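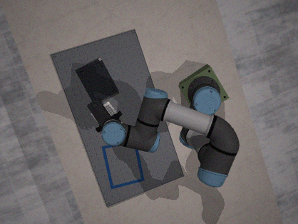 Progress report to the Stimmont Fund
Adult reading and writing program, Ruangrit Neighbourhood House
Monday, August 24, 2020

This report covers the time since our last one in February. It follows the headings in the grant agreement, except that I have put staffing ahead of enrolments as the one explains the other.

## Staffing

Margaret finished up at the end of autumn and her position was vacant longer than we wanted. We advertised twice. The first round brought applications from people with good school teaching backgrounds but no work with adults, and we didn't appoint. The second round was better. Štěpánka Říha started as program coordinator at the beginning of July, four days a week. She had been running English classes at the Demetti library branch and already knew several of our learners from there.

During the gap the two sessional tutors kept the evening groups going between them. I'd like the Fund to know they did this on top of their ordinary hours, and we have paid them for it out of the unspent coordinator salary. The variation form is attached to the financial statement.

## Enrolments and attendance

We have 46 learners on the books. The target for this stage was 80. We are well short of it and I don't expect to make up all the difference before the grant ends.

Most of the shortfall comes from the day classes. We closed the building in late March and did not take any new day learners until we had something to offer them. The evening groups held up better. Those learners mostly work, had a phone or a computer at home, and were used to getting messages from us by text.

What we lost was the older group who came in on Tuesday mornings. Few of them use the internet. We rang them every week for the first while and then every fortnight. Some were happy to do worksheets by post. Others said they would wait until they could come back in person, and we have kept their places open.

Attendance among those who are enrolled has been steady. People who start a term are finishing it more often than they did last year, although the groups are smaller and that probably has a lot to do with it.

## What the classes have covered

The agreed outline was everyday reading for the first half of the year and workplace writing for the second. We changed the order. In April the thing people most wanted help with was forms and official letters: income support, rent relief, notices from schools. We spent the better part of the term on those and left the short stories for later.

A typical session looked at one real letter with the names removed. The tutor read it aloud, the group marked the words they didn't know, and then each person wrote down what the letter was asking them to do and by what date. Dates were harder than we expected. Several learners could read the whole letter and still miss the deadline when it was worded as "within 28 days of this notice".

Workplace writing began in July with incident reports and shift notes. Gasis, the commercial laundry on the industrial estate, let us use its blank forms, and its day supervisor went over our glossary of terms and fixed a few that were out of date. Two of its employees have since joined the Thursday group.

Spelling is still done in pairs for the last part of each class. The learners asked for it to stay.

## Telephone and postal lessons

These weren't in the original plan. Each postal packet has a reading passage, a page of questions and a stamped envelope to send back. A tutor marks the page and then rings to talk it through. The calls take longer than a class does per person, so this is an expensive way to teach, and I wouldn't suggest it as a permanent replacement. It has kept people in touch with us who would otherwise have dropped off.

The best results have come from learners who asked for the same tutor each time. We now arrange it that way from the start.

One problem was the print size. The first packets went out in the type we use for handouts and we had complaints about it, fairly enough. Everything is now set larger, with more space for handwriting.

## Assessment

We have done entry interviews with all new learners and repeat interviews with those who have completed two terms. The repeat interviews were meant to be face to face. We did them over the phone, with the reading passage posted ahead of time, and I would treat the results with some caution. A person reading a passage they have had on the kitchen table for three days isn't in the same position as someone seeing it cold.

With that said, most learners moved up at least one level in reading. Writing moved less. The full table is in the second attachment.

## Money

Spending is under budget, nearly all of it in salaries for the vacant period. Postage and telephone are well over, and we have covered them from the line for room hire, which we haven't needed. Printing is a little over.

We would like to carry the remaining salary money into next year and use it to extend Štěpánka's hours to five days. That would let her run the Tuesday morning group herself and take over the entry interviews, which are now split between three people and are not done the same way each time.

## Next few months

- Reopen the Tuesday morning class in the large room, with a limit on numbers, once the building plan is approved by council.
- Finish the workplace writing unit and start the short stories.
- Visit the Demetti branch and the community health centre to talk about referrals. Nearly all our new learners come by word of mouth and we need more than that.
- Train new volunteer tutors. Four people have put their names down and their police checks are under way.
- Rewrite the entry interview so it can be done by phone or in person.

## Matters for the Fund

We are asking for approval on three things: the salary carry-over, the change in the order of units, and a lower enrolment target of 60 for the final stage. I know the last of these is a fair drop. I would sooner agree on a number we can meet than report against the old one again in the new year — but if the Fund wants the original target kept, we will need to talk about money for another day tutor.

The agreement also mentions a site visit in spring. Evenings suit us best, and Thursday is the fullest group. Please ring the office first, as the side door is locked after five and someone will need to let you in.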